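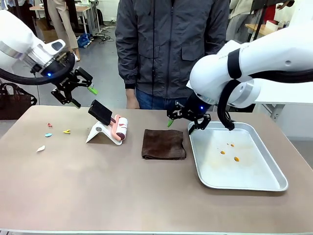

Liliana Rizzi wrote in to say that she wipes her kitchen counters with disinfectant every evening and still caught the same cold as the rest of the house. She wanted to know whether she was doing it wrong.

She may be wiping too fast. Most household disinfectants have to stay wet on a surface for a set time before they do what the label promises. The time is printed on the back, usually under a heading such as "contact time" or "to disinfect." It can be 60 seconds or it can be ten minutes, depending on the product. A spray followed straight away by a dry paper towel takes off the dirt and leaves plenty of germs behind.

It is also true that colds and other respiratory viruses pass mostly from person to person, through the air and on hands. A clean counter helps, but it won't protect a family sharing one small room with the windows shut.

When someone at home is sick

Clean first, then disinfect. Soap or dish detergent and warm water will lift grease and crumbs. Disinfectant works poorly on a dirty surface.

Do the things hands touch most: faucet handles, the refrigerator door, light switches, the kettle, the toilet flush, phones and remote controls. Once a day is enough for most homes. Floors and walls can wait for the regular cleaning.

Give the sick person their own cup, towel and toothbrush glass. Dishes can go in the dishwasher with everyone else's. If you wash by hand, use hot water and detergent and let the dishes air dry.

Wash towels and bedding on the warmest setting the fabric will take and dry them completely. Don't shake out the laundry before it goes in. Wash your hands after loading the machine.

Line the wastebasket by the bed with a bag, tie it up when it is full, and put it straight out with the trash.

Open a window on each side of the home for a few minutes, several times a day, even in cold weather. If you have a bathroom or range hood fan that vents outdoors, run it.

Mixing bleach

Use plain, unscented household bleach and cold water. Check the label for the amount, as bottles are sold in different strengths. Mix only what you need for the day and pour the rest down the drain at night, with the tap running. Diluted bleach loses strength quickly.

Never combine bleach with ammonia, vinegar, toilet bowl cleaner or any other product. The fumes are dangerous. Wear gloves, and keep the bottle out of children's reach.

Bleach will pit some metals and spot colored cloth. Rinse stainless steel sinks with clear water once the contact time is up.

Sponges and cloths

A damp sponge is often the dirtiest thing in the kitchen. Change it every week or two, sooner if it smells. Dishcloths should be hung open to dry and washed often. Keep one color for the kitchen and another for the bathroom so that they don't get swapped.

Régis Millet asks about vinegar. It is fine for limescale and for glass, but it is not a registered disinfectant and shouldn't be used as one when there is illness in the house.

Updated Thursday, November 18, 2021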